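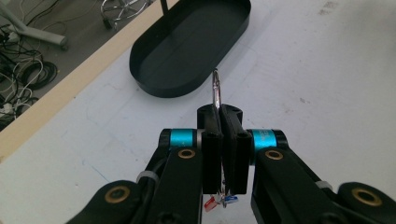 Seite 56

Hauswirtschaft und Objektbetreuung, Grundkurs
Skript zu Einheit 3: Schlüssel, Anhänger und Ablage
Makis Vrettos, Bildungshaus Plemen
Stand: 27. Januar 2018

3.1 Worum es geht

In den Einheiten davor ging es um Wäsche und Vorräte. Jetzt kommen die kleinen Dinge an die Reihe, die täglich mehrmals in die Hand genommen und wieder weggelegt werden: Schlüsselbunde, Clips, Anhänger, Chips, Marken. Sie nehmen kaum Platz weg, kosten aber viel Zeit, wenn sie nicht dort liegen, wo man sie erwartet.

Geübt wird an einem weißen Tisch mit einer schwarzen ovalen Schale. Dazu kommt ein kleiner silberner Metallclip mit einem roten, einem weißen und einem blauen Anhänger. Für die Grundübungen genügt das. Die Bunde aus dem Wohnheim Estemard sehen wir uns erst in der zweiten Hälfte an.

3.2 Begriffe

Träger: das Teil, das alles zusammenhält, also Ring, Clip oder Karabiner. Ein Ring sitzt fest, lässt sich aber schlecht öffnen. Ein Clip lässt sich mit einer Hand öffnen, hakt sich dafür leichter in Stoff ein.

Anhänger: alles am Träger, was der Kennzeichnung dient. Farbe, Form oder Beschriftung, auch in Kombination.

Bund: Träger samt allem, was daran hängt. In der Liste wird immer der Bund geführt, die Einzelteile stehen darunter.

Ablage: der feste Platz, an den der Bund zurückkommt. Eine Ablage hat genau eine Aufgabe. Eine Schale, in der auch Münzen, Büroklammern und Kassenbons liegen, ist im Sinne dieses Skripts keine Ablage.

3.3 Die Ablage wählen

Geeignet ist eine Schale mit niedrigem Rand und glattem Boden. Oval oder rund spielt für den Gebrauch keine Rolle. Ovale Schalen passen oft besser auf schmale Konsolen und lassen sich längs zur Wand stellen. Hohe Körbe sind ungünstig, man greift blind hinein und zieht den falschen Bund heraus.

Farbe: Die Schale soll sich vom Tisch abheben. Schwarz auf Weiß ist der einfachste Fall. In Räumen mit dunklen Möbeln nimmt man es umgekehrt. Silberne Teile sieht man auf schwarzem Grund gut, schwarze Schlüsselköpfe dagegen fast gar nicht. Wer viele davon hat, legt eine helle Filzeinlage hinein.

Standort: auf Hüfthöhe, auf der Seite der Tür, auf der sich die Klinke befindet, und nicht im Griffbereich von Besuchern. In Häusern mit Publikumsverkehr gehört die Schale in ein verschließbares Fach oder wird durch einen Schlüsselkasten ersetzt (siehe Einheit 7).

3.4 Farben zuordnen

Farben sind schneller zu erfassen als Schrift. Sie funktionieren nur, solange alle im Haus dieselbe Zuordnung verwenden. Für die Übungen in Plemen gilt:

Rot – Technikräume, Heizung, Zählerschrank
Blau – Wäscherei und Lager
Weiß – Büro und Besprechungszimmer

Weitere Farben werden im Grundkurs nicht vergeben. Wer in seinem Betrieb eine andere Zuordnung vorfindet, übernimmt sie und führt keine zweite daneben ein. Ein Bund mit mehreren Farben ist zulässig, wenn eine Person regelmäßig in mehreren Bereichen arbeitet. In der Liste steht er dann bei jedem dieser Bereiche.

Auf einen Anhänger gehört keine Adresse und kein Name des Hauses. Eine Nummer reicht aus. Im Wohnheim Estemard trägt der Generalbund zum Beispiel die Nummer 1519, und wer ihn auf der Straße findet, kann damit nichts anfangen. Handschriftliche Beschriftung mit wasserfestem Stift auffrischen, sobald eine Ziffer blass wird – die 1 und die 7 werden zuerst verwechselt.

3.5 Aufnehmen und ablegen

Den Bund am Träger fassen, nicht an den Anhängern. Kunststoffanhänger reißen fast immer an der Öse, und zwar dann, wenn jemand den ganzen Bund daran hochzieht. Wird der Clip oben gehalten, hängen die Anhänger frei nach unten und die Farben lassen sich ablesen, bevor man den Bund weitergibt.

Beim Ablegen den Bund über die Schale führen, absenken und loslassen. Nicht werfen. Geworfene Bunde rutschen über den Rand, zerkratzen die Tischplatte und verhaken sich mit dem, was schon in der Schale liegt.

Mehrere Bunde nebeneinander legen, die Träger zur selben Seite. Passen sie nicht mehr nebeneinander, ist die Schale zu klein oder es liegt etwas darin, das woanders hingehört.

Übergabe an eine andere Person: Bund am Träger anreichen, Nummer laut nennen, Eintrag in der Liste abzeichnen lassen. Erst dann loslassen.

3.6 Liste

Die Liste wird mit dem Vordruck Berkon geführt, Spalten: Nummer, Farbe, Teile am Bund, ausgegeben an, zurück am, Zeichen. Radieren ist nicht erlaubt. Falsche Einträge einmal waagerecht durchstreichen, so dass sie lesbar bleiben, und daneben abzeichnen.

Im August wird der gesamte Bestand abgeglichen. In Estemard sind das fast 100 Bunde, dafür ist ein voller Vormittag einzuplanen. Gezählt wird zu zweit, eine Person liest vor, die andere hakt ab.

3.7 Pflege

Metallclips mit einem trockenen Tuch abwischen. Läuft die Feder schwer, einen Tropfen Feinöl an das Gelenk geben und den Überschuss abtupfen. Öl darf nicht an die Anhänger kommen, die Schrift löst sich davon. Clips, die nicht mehr von selbst schließen, werden ausgetauscht und nicht zurechtgebogen.

Schalen wöchentlich leeren, feucht auswischen und vor dem Einräumen trocknen lassen.

3.8 Aufgaben bis zur nächsten Einheit

Legen Sie für Ihren eigenen Betrieb oder Haushalt eine Liste aller Bunde an. Der Vordruck liegt dem Skript bei.

Notieren Sie, welche Farben bereits in Gebrauch sind und wer sie festgelegt hat. Falls das niemand weiß, schreiben Sie das ebenfalls auf.

Zeichnen Sie eine Skizze vom Eingangsbereich mit Tür, Klinkenseite und dem vorgesehenen Platz der Ablage.

Literatur: Daher, Ordnung im Betrieb, Kapitel zur Schlüsselverwaltung. Die Kopien liegen im Kursraum aus. Der Abschnitt über elektronische Schließanlagen kann übersprungen werden, er kommt im Aufbaukurs dran.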